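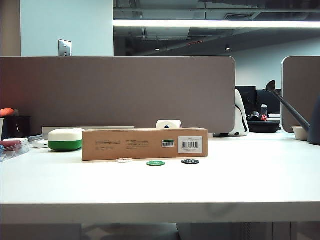 *Figure 1. One chip each of white, green and black, laid out in front of a long cardboard box with a roll of paper tape on top.*

# Unit 4: Sorting and Repacking Mixed Game Sets

Tuesday section, Room 16
Instructor: Chinyere Akande
Handout prepared with Darmawan Yeoh

Last unit covered board games, where nearly every part has a printed place to go. Today is about sets made of many small, similar pieces. We will use poker chips and mahjong tiles because most lending collections own both, and because they come back mixed together more often than you would expect.

Bring the blank inventory sheet from Unit 3. If you lost it, there are copies in the folder by the door.

## 1. Before you open anything

Clear a work surface large enough for the tray, the rack and the outer box to lie flat without touching. Drinks can stay on the desk if they have caps. Open cups go to the far end, and they stay there until the set is closed up again. We had one soaked rule booklet in October and I do not want a second.

Write down what the borrower's slip says is in the box. Then open the box and write down what is there. Use two separate columns. Do not correct the first column to match the second.

If the set arrived in a shipping carton, keep the carton until the inventory is signed. Shipping labels and barcodes are for the shipper and have no connection with our catalog numbers. Students in the last group copied a carrier barcode onto the sheet and spent half an hour looking for it in the catalog. Our numbers are always on the small card inside the lid. The practice set you are using this week is catalog number 1171.

## 2. Poker chips

Sort by color first. After that, check the printed value inside each color group.

Color is a good first pass, but there is no single rule that every maker follows. A common American pattern is white for 1, red for 5, green for 25 and black for 100. Blue moves around a good deal: 10 in many home sets, 50 in others. Some home sets have no printed values at all, and the players agree on them before the game. So the sheet has a column for color and another for value, and the value column may be left blank. Do not fill it in from memory.

Lay out one chip of each color in a row before you start, as in Figure 1. This is your key. Any chip that does not match something in the key goes to one side and gets looked at last. Three kinds of mismatch turn up:

- Same color, different printed value
- Same value, different edge pattern or thickness
- A chip from another set entirely (the Lastton and Vustex home sets both get into everything)

Thickness matters more than it sounds. Chips from two makers may look alike lying flat and then refuse to sit level in the same tray. Stand them on edge next to each other and run a finger along the top – you will feel the step.

## 3. Filling the tray

Chips go on edge in the slots, one color to a row if the tray allows it. Mixed rows are allowed only when there are more colors than rows. In that case put the color break at one end of the row and note it on the sheet.
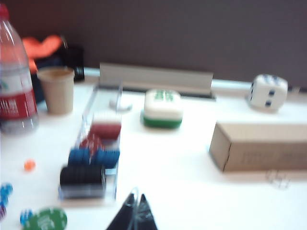 *Figure 2. Clear tray with red, blue and black chips on edge, a tile rack at the back of the table, and a single mahjong tile face up.*

The tray in Figure 2 is clear acrylic. With a clear tray you can check the color order from the side without lifting anything out. Handle it with both hands on the long walls. Acrylic scratches easily, so dust it with a soft cloth and leave the paper towels alone. Window cleaner with ammonia can craze it. Use a little dish soap in water if it needs more than dusting, and dry it fully before the chips go back.

Fill each row from the same end. Do not force the last chip. If a row is one chip too long, look for a foreign chip in it before you decide that the count is wrong.

For the practice set, each full row takes 40 chips. Write the actual number for each row on the sheet, including the full ones.

## 4. Mahjong tiles and racks

Tiles are sorted in this order:

1. Dots
2. Bamboos
3. Characters
4. Winds
5. Dragons
6. Flowers, seasons and any extras

There should be 4 of each tile in the first five groups. Flowers and seasons usually come one of each. Jokers are found mainly in American sets, and how many there are depends on the set, so follow the card in the lid.

Check the backs as well as the faces. Many tiles have a colored back layer, and a replacement tile from another set will often show a slightly different shade. A tile with a mismatched back can't be used in play, even if the face is right. Record it as missing and bag the replacement separately.

Racks are long and get bent or chipped at the ends. Lay each one on the table and press lightly on both ends. If it rocks, note it. The sloped side is the side the tiles lean against. Look along it for old tape residue, which makes the tiles drag. Ilham Jugah asked last week whether a rack has to match the tiles. It does not. It does need to be long enough for the hand being played, and players of the Taiwanese game hold 16 tiles, so short racks should be marked as short.

## 5. Closing up

- Heavy pieces at the bottom of the box, racks along one side
- Tray closed or banded before it goes in
- Bagged extras on top, where the next person will see them
- Paper tape only, and only on the outer carton – never on a rack, a tray or the printed lid
- Initials and time on the sheet

Stray tiles are the most common return problem in our collection. Before you tape the carton, look under the tray and behind the rack. Lift both.

## Exercise

Work in pairs on set 1171. One person sorts and the other writes, then trade places for the tiles. Puspita Lau and Balakrishnan Gowda will come around to sign completed sheets.

Note any tile or chip you could not place, and say where in the box you found it.

## Reading for next time

Flircombe course packet, the section on wooden pieces, and the two pages on the Tuhumury domino boxes. Skip the part on varnish. We will do that in Unit 6.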